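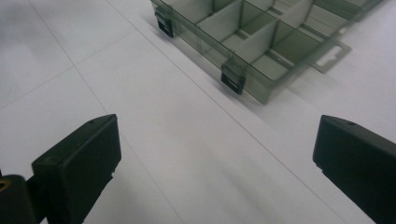

Pale floor tile and a plastic organizer box.

The Summer I Let the Library Pick My Books

I used to plan my reading the way other people plan weddings. There was a spreadsheet (color-coded, I'm sorry to say), a list of award winners going back years, and a second list for books I felt guilty about. By last spring I was reading less than I had since college and spending a lot of time moving titles from one column to another.

Then the Drusville library put out its blind-pick shelf. You've probably seen something like it: books wrapped in brown paper, with a few words in marker on the front and a barcode taped to the back. The first one I took home said "lighthouse, bad marriage, funny." I mean, come on! Of course I took it home.

I read it in two evenings, the second one with my dinner going cold next to me. I had never heard of the author, and I would have walked right past the cover, a watercolor seagull of the sort you find in dentists' offices. So I went back on Saturday and took another, and that one was a western. I don't read westerns. I read this one on the bus, all the way out to Skinach and back, and missed my stop on the return trip.

I made myself some rules after that, because I can't do anything without rules. One book at a time. No looking it up before I start. I have to give it 80 pages, and after that I'm allowed to quit with a clear conscience.

I quit plenty. Between Memorial Day and the end of September I brought home 30 wrapped books and finished 19 of them, a pretty good rate for me even in years when I choose for myself. Among the ones I dropped was a thriller in which the detective's dog was clearly doomed by page 12, and a very long novel about salt. My sister loved the salt one, so what do I know.

The funny thing was how much I started talking to people about books again. With my spreadsheet books I mostly said "it's supposed to be wonderful" and changed the subject. When you've been handed a 1974 gothic with a missing heiress and two separate fires, you have things to report. I told the woman who cuts my hair the entire plot. I told my dentist as much of it as a person can with a mouth full of cotton.

There's a coffee place on Bhutto Avenue, the Dimari, where I do most of my weekend reading, and a man at the next table once asked what I had. I told him I honored the brown paper until I sat down, and he waited while I tore it off. It was a history of canned fish! He bought me a refill out of what I think was pity. The fish book was terrific, by the way, especially the chapter on labels.

I haven't sworn off choosing altogether. I still preorder a couple of favorite authors, and I keep a short list on the fridge for birthdays. But the spreadsheet hasn't been opened in months, and when the new shelf goes up in two weeks I'll be there when the doors open. I already know I'm skipping anything that says "salt."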